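Romwood Student Robotics Club
Progress Report to the Hinus Fund
Report date: May 20, 2023

Summary

We are very happy to report that the two-arm project you are paying for is up, running and keeping a lot of teenagers in the building past dinner time. When we applied in November we asked for money to take the club beyond the wheeled robots it had been building for years. We wanted the students to work with arms, and we wanted them to work on something floppy, a job where the object changes shape every time you touch it. They are doing it, and they love it.

The club now has 19 members. They meet twice a week in the Thibodeau Annex, in the larger of the two rooms on the ground floor. Most of them had never controlled a robot arm before this year, and a few had never held a hex key (they have now held many).

What the students are working on

The club chose its own task from a list of ideas, and the winner was gift wrapping. The full version has flowers, a sheet of orange wrapping material and a red ribbon, with two arms working together as a pair of hands. The students call the whole setup Guvavlow, a name that was settled by vote after a long argument and that has stuck so firmly that it is now on the door.

Gift wrapping was a brave choice. A hard block stays the way you left it. A thin sheet slides and folds over on itself, and if one arm pulls while the other is still reaching, you start again. The students split the job into short pieces: picking up an edge, bringing a corner in, gathering the material into a neck, and handling the ribbon. Each piece has its own small team, and each team keeps its own notebook.

Gathering is the piece that has moved furthest this spring. The team spent weeks on how wide to open the fingers before closing and how far down the sheet to go for the pinch. Too near the edge and there is nothing to hold. Too far in and the sheet bunches up in front of the fingers. They have a routine they like now, and they are rightly proud of it.
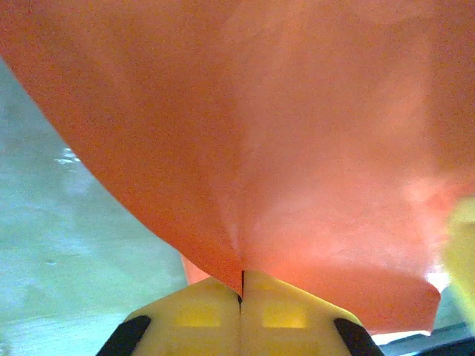 Yellow gripper fingers closed on a gathered part of the orange sheet.

Equipment and workspace

All of the major equipment in the original plan has been bought and installed. The arms stand side by side on a rail at the front of the table, and the work area has walls on three sides. The students papered the walls themselves with a flowered print, which was a whole Saturday of paste and laughter and gave the corner a character that no other club around here can match!

We changed one thing from the plan. The application described a rolling cart so that the table could be moved between rooms. We tried this on paper and gave it up, as every move would have meant setting the arms up again from scratch. The money set aside for the cart, 400 dollars, went to spare servos and cables with your program officer's approval. We have already used some of both. Cables in particular take a beating when two arms work this close together, and the students have learned to route them with a lot more slack than they first thought they needed.

Working close together was also the biggest lesson of the winter term. At first the students wrote each arm's moves separately and ran them one after the other. That was safe, and painfully slow, and it could never have managed a bag or a bow. They now plan both arms as one job, with a person on each side of the table calling out what they see and a third ready at the stop button.
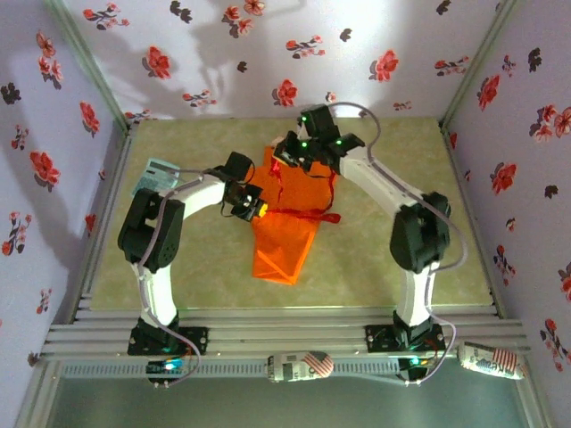
Two of the older students wrote a check sheet that every team goes through before power goes on. It covers the rail bolts, the cable loops, the stop button and who is standing where. The newer members can recite it. We have had no injuries and no damage beyond a few scuffed finger pads, which were due for replacement anyway.

How learning is going

We promised you that this would be a teaching project first, and we feel good about that side. Every member has driven the arms by hand and has also written at least one motion from start to finish. The students who came in as "code people" now take grippers apart, and the ones who came in to build things have started reading error messages all the way to the end. That second change may please us even more than the first.

They have also gotten good at keeping records. Since the arms came online the club has logged 3863 attempts at the different pieces of the task. Each attempt gets a line with the team, the piece, the result and a comment. Some of the comments are very short and not very polite to the ribbon. We read through the log together once a month and pick what to work on next, and the arguments that come out of those meetings are the best teaching we do all year.

Students from the middle school came to visit in the spring and got to try the controls. Several have asked when they can join, and we have started a list. 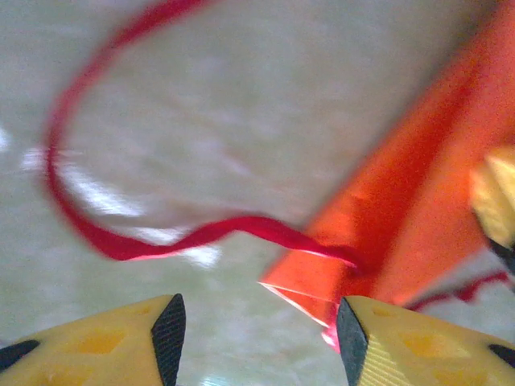

CHALLENGES AND CHANGES

The ribbon. It is thin and light and goes where it likes. The students can usually pick it up when it starts in a known spot, but it tends to catch on whatever is next to it, and a loop that looks fine from one side can be a tangle from the other. The ribbon team has asked to try a wider, stiffer kind over the summer, and we have said yes. They would like to return to the thin one once the method is solid.

Room lighting. The sheet is shiny enough to throw bright spots back at the cameras, and those spots move as the sheet moves. Late afternoon is the worst. We have ordered blinds from the remaining supplies budget and expect this to improve.

Student time. Spring is crowded with exams and sports, and attendance dipped in the middle of the term. It has come back up. Next year we will plan lighter sessions in those weeks, mostly maintenance and log reading, so that people who miss one do not feel left behind.

Putting the pieces together. The separate pieces work well enough to show to visitors. Running them in a row is much harder, as each piece has to start from wherever the last one left the material. The teams have begun joining them two at a time, beginning with the flowers already set out on the sheet and the first corner coming in over the stems. We expect this to be the main work of the fall.
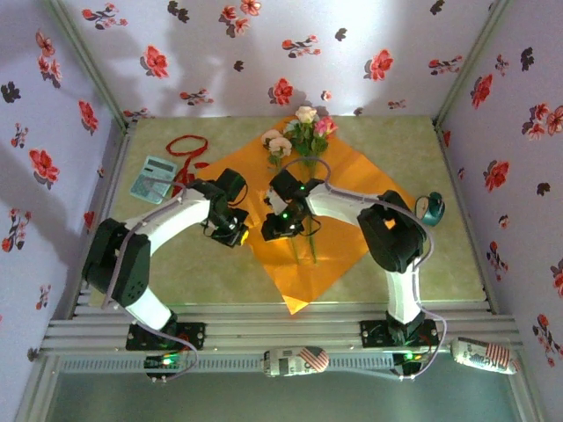 The flower team has been the surprise of the year for us. It started as the smallest group and took the job the others were avoiding, and it has produced the most careful write-up in the club. Its members worked out a standard starting layout for the table, which every team now uses, and that has made it far easier to compare one day's attempts with another's.

Spending

Spending is on plan. Equipment is complete apart from the blinds. The supplies line has been a little heavier than expected (we go through a lot of wrapping material), and the travel line has been lighter, so the two even out. We are not asking for any change to the total. Receipts are attached separately in the format you sent us.

Plans for the next period

Over the summer a smaller group will keep the arms running one day a week, with the stiffer ribbon as the main topic. In the fall we will open the club to new members and hold a demonstration evening at the Annex. The hall next door seats 60, and we hope to fill it with families, teachers and anyone from the Hinus Fund who would like to come. The students want to wrap a bouquet in front of the audience from start to finish. They know it may take more than one try, and they want to do it live all the same.

We would also like to share the check sheet and the starting layout with two other school clubs that have asked for them. Please let us know whether you want the fund's name on those pages, and in what form.

Thank you for backing this. The students ask after nearly every session whether they can stay another half hour, and on most days we let them.

Submitted by the club advisors, Romwood Student Robotics Club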